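Looking after Mireo: hands, wrists and a stubborn thumb

6/2/22

So I finally got round to the 300-hour service on Mireo, our two-armed machine, and I promised I'd write up what I did (mostly so I can find it again next time!). The checklist comes from Puvar and it's two pages long, though a fair bit of that is telling you to switch things off first.

I start at the wrists every time. Power down, arms resting, then a hex key on every screw I can reach. Two on the left forearm had worked themselves a touch loose, so those got a tiny dab of threadlock. The fingers get a wipe with a dry cloth, and I bend each one slowly by hand to feel for grit.

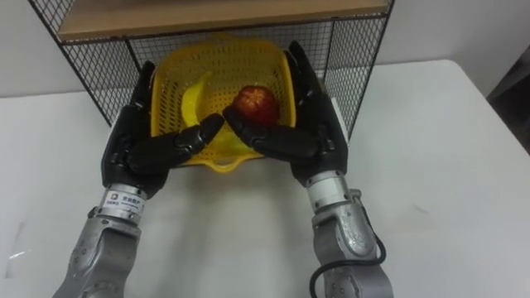
The thumbs are what ate up my afternoon. I'd fitted a new tendon kit from Gaber on the left hand, and after that the two sides wouldn't agree with each other at all – the left thumb kept stopping short. I ended up redoing the zero position seven times before I was happy. For checking it I like the yellow basket with the banana and apple in it, as you can line a hand up on either side, fingers upright against the walls, and look at the gap between the thumb tips at the front. If one is lagging you spot it straight away, no laptop needed. The offset I settled on was 949, and I've written it on a bit of tape inside the cabinet door.

Cables next. I leave a generous loop by the forearm so nothing pulls tight on a long reach, and I run my fingers along the whole length feeling for flat spots. All fine this time.

Still to do: the Stidau grease for the elbows is on back order, so that'll have to wait until July.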